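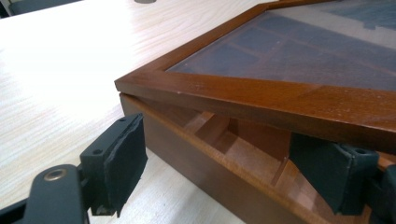 The Glass-Lidded Display Box

I've wanted a proper home for my little finds for years, and this reddish-brown wooden box is it! The lid is hinged and holds a big pane of glass, so on a bright day you get the window panes shining back at you. I love that honey-brown glow along the front rail.

Lift the lid a little and there are the dividers – thin, light wood, making a grid of small cells. My Starkdale pebbles are going in first, then the Ersoy buttons, and I have 56 of those to sort through. There's a tiny pale nick near the front corner of the lid, and I'm leaving it alone.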